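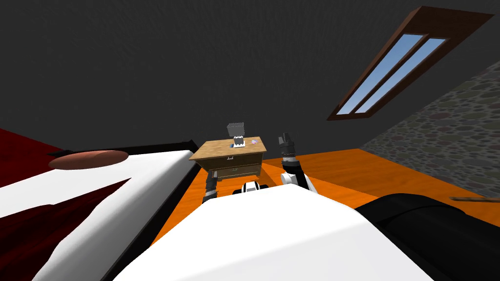
Wanted: people who are hard to impress, for the Hurkent open day

Clamico is looking for paid visitors to attend a demonstration of household robots at our Hurkent site on 8th November, and to tell us in plain words what they think of it. You don't need to know anything about robots. If you have spent years making beds, clearing bedside tables and picking things up off bedroom floors, for a wage or otherwise, you know more about the job than most people who will be standing up to talk about it.

What this is

Eskola, who supply the robot software, want to show how their machine gets on with bedroom jobs. It will be shown first in simulation, on a large screen, in a computer-made attic bedroom with a bed, a small desk with one drawer and a few bits and pieces on top. You will see the room from where the robot sees it, over its own white chest, with an arm on either side. Afterwards there will be a session with a real machine in a room set up at our end.

We have been to demonstrations before. They tend to go well, and then somebody takes the same machine into a care home or a guest house and it goes badly. A bedroom on a screen has no draught, no dog and no charging cable under the rug. We would like people in the seats who will ask about that and keep asking. Clamico is deciding whether to put money into a longer trial and we have not made up our minds. Applause is no use to us.

Who we want

We have 8 places. We are after a mix of:

-- people who clean or make up rooms for a living, in hotels, hospitals, holiday lets or private homes
-- home carers, paid or unpaid
-- people who have help at home themselves, or expect to need it before long
-- anyone who has bought a clever machine for the house and put it back in the cupboard

You must be 18 or over and able to follow spoken English. Please don't apply if you work for Eskola or Gukemon, or if you share a house with someone who does. Students of robotics are welcome on the public part of the open day, but these places are not meant for them.

What you will do

Arrive by 9.30. You will watch the screen session twice, once with Eskola's commentary and once with the sound off. We ask you to write your notes during the silent one. After lunch you go into the room with the real machine, three visitors at a time, behind a rail. You may ask for a job to be done again. You may also ask for something to be moved first -- a pillow, a chair, whatever is on the desk -- and if the answer is no, we want that written down as well.

The last hour is a group talk, run by Gukemon, who take the notes and have no stake in the robot. Eskola's staff will not be in the room for it. We finish at 4.

A second visit is planned for April, to see whether anything raised in the first has been dealt with. You are free to say no to that one.

What you get

The fee is £138 for the day, paid by bank transfer, plus travel at standard fare on production of a ticket or a mileage note. Lunch is included. The fee is the same whatever you say about the machine, and you will be paid if you leave early.

Things to know before you apply

You will not be asked to touch or work the robot. The upstairs viewing room is reached by lift or stairs and there is a loop for hearing aids. It can be loud during the second session and ear defenders are on the hook by the door.

We record the group talk as sound only. Your comments may be quoted in our report without your name. Eskola have asked to see the report before it goes to our board. They can reply to it, in a separate section at the back, but they can't change it.

Visitors are asked not to film. We argued about this one and lost.

How to apply

Write to the Open Day Desk at Clamico, Hurkent, quoting reference 368, or use the form on our jobs page. Tell us in a few lines what you do and describe one job in a bedroom that you think a robot would make a mess of. We read that answer first. No CV, please.

If you need a carer or an interpreter with you, say so and we will cover their travel and lunch too. We reply to everyone, including those we can't fit in.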